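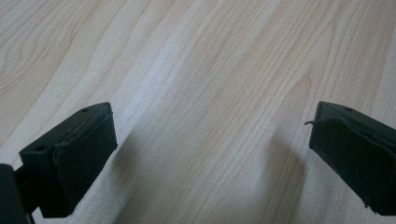 How many demonstrations does a simple pick-and-place task need?

Plan on 600 good ones for a single object on a single surface, recorded over several sessions. Fewer will do if the object always starts in the same spot, but then the arm will only ever find it in that spot.

Workshop tips: recording by hand

These notes cover the hand-held gripper and the remote-control desk. They were started by Grethe Arnardóttir for the Skadwood bench and have been added to since. Corrections go to Hakim Manurung.

Before you start

Check the finger pads first. Look at the inner faces and at the top edge where the pad folds over the block. A corner that has begun to peel will catch on cloth, paper and thin card, and the catch gets recorded along with everything else. The right-hand pad in the picture has a flap lifting at its upper corner. Replace a pad in that state; do not trim it. Trimming leaves a short edge that lifts again sooner.

To fit a new pad, take off the old one whole, clean the face with alcohol and let it dry. Press the new pad on from the middle outwards, then fold the top edge over and hold it down with a clamp. Leave it overnight. Fit both sides at the same time, even if only one is worn. A new pad against an old one grips unevenly and thin objects turn as the fingers close.

Wipe dust from the seam between pad and block with a dry brush. Do not use compressed air, which drives it underneath.

Open and close the gripper fully 5 times before the first recording. Listen for grit in the slide.

The work surface

Pale wood is a good general surface. Dark fingers stand out well against it and the grain gives the tracking something to hold on to. Plain white board is worse on both counts.

Watch for glare. A bright band across the table will hide a white or clear object placed in it. Tilt the lamp or draw the blind until the grain can be read all the way across. If the light cannot be changed, record part of the set with the object in the bright area and part with it outside, and write down which is which.

Shadows from the fingers are harmless as long as they vary. If the lamp never moves, the trained arm may do badly when it does. Grímur Skov moves the lamp a hand's width between sessions, and the rest of us now do the same.

Do not oil or wax the top during a project. The change in shine is enough to split the data in two.

Making the movement

Approach at an even speed. Most beginners rush the first part and then hover over the object while they line up the fingers. The hover is copied faithfully. Decide on the grip before you move.

Lower the fingers until they are just clear of the wood, then close. Dragging the tips along the table wears the bottom of the pads and adds a shake to the recording. For very flat things such as washers or a steel rule, use the edge of the table and grip from the side.

Close fully and wait a moment before lifting. Do the same on release - open, wait, then withdraw straight up. Sideways withdrawal knocks over anything tall.

Vary the starting height and the angle of the wrist. Do not vary the order of the steps.

If you fumble a grip and recover, keep the take and mark it "recovery". If you drop the object off the table, stop and discard.

By remote control

The same rules apply, with two additions. Set the hand controller to the slow scale for the last part of the approach. Rest your elbow on the desk. Dario Amato works standing and gets clean results, but his takes run longer than anyone else's and have to be shortened before training.

Remote takes have more pauses than hand-held ones. Do not mix the two in one set unless the labels keep them apart.

Breaks and record keeping

Stop when your grip tires. The last takes of a long session are usually the ones that get thrown away.

Name each session with the task, the surface and your initials. Write pad changes in the Rondeck log on the day they are made. The drawer-sorting set reached 2887 takes before Heiðrún Laxdal found that a pad change had gone unrecorded, and the takes on either side of it had to be separated by eye, from close-ups of the pad edge.

Copy the card to the Wevano drive before wiping it. Check that the last file opens.

Spares

Pad material is in the second drawer, cut to size. The longer strips are for the old fingers and do not fit. Screws for the finger blocks are in the tin marked Dalsgaard - tighten by hand only, as the holes are in plastic and strip easily. Next order for both goes in at the start of June.

Last changed 5 March 2018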